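# Why the Ekdale 30 bus is always late (and what it does to first period)

Group report, Transportation & Society unit. Draft 2 — still needs the map.

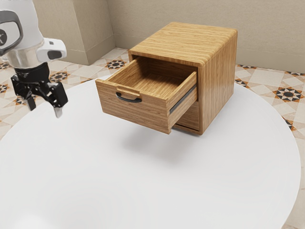 Our teacher's comment on draft 1 was that lateness isn't a cause, it's a result, and where was the part about the timetable? Fair. So the timetable comes first now.

## Timetable

Route 30 goes from Sorance to the school gate by way of Ekdale. Printed running time hasn't changed since before the Sibiya apartments opened. Same minutes, way more people getting on. The schedule gives no slack at the rail crossing at all, and the gate there comes down right when the morning bus needs to get through.

## What we did

Logged arrivals at the school stop during September and part of October. 153 arrivals total. Wrote down the printed time, the real time, and if people were standing. Some mornings missing from the log (test week). We used the afternoon buses as a comparison but only a little, because half the group has practice.

Also did a survey. The school has 700 students and we put the form in the weekly email. Responses leaned heavy toward kids who ride the bus and are mad about it, so don't read it as the whole school.

## What we found

- Late buses bunch up between 7:30 and 8:00. Earlier ones mostly fine.
- Rainy days are worse, but less than we guessed.
- Biggest delay is boarding at Sibiya. Everybody uses the front door and digs for their card at the reader.
- The crossing is second. When the gate is down the bus just sits.

Riders said the worst part is not knowing. The Drustamance app shows the bus as "on time" until it's already late, then it jumps. A few people said they quit checking it and just leave home earlier, wich kind of hides the problem from anyone looking at attendance.

## Ideas

1. Open the back door at Sibiya in the mornings. Cheapest one by far.
2. Move the start time at Sorance up a few minutes so the bus beats the crossing gate.
3. Put a card reader on the sidewalk. We budgeted $1000 for this and it's a guess, we could not find a real price.

## Problems with our data

Different people logged on different days and not everyones phone clock got checked. We never rode the full route end to end, only Ekdale to school. Didn't talk to any drivers — tried emailing the depot, no answer yet.

## To do before final

Map of the stops. Graph for section 3, with the axis labeled this time. Fix the sources page.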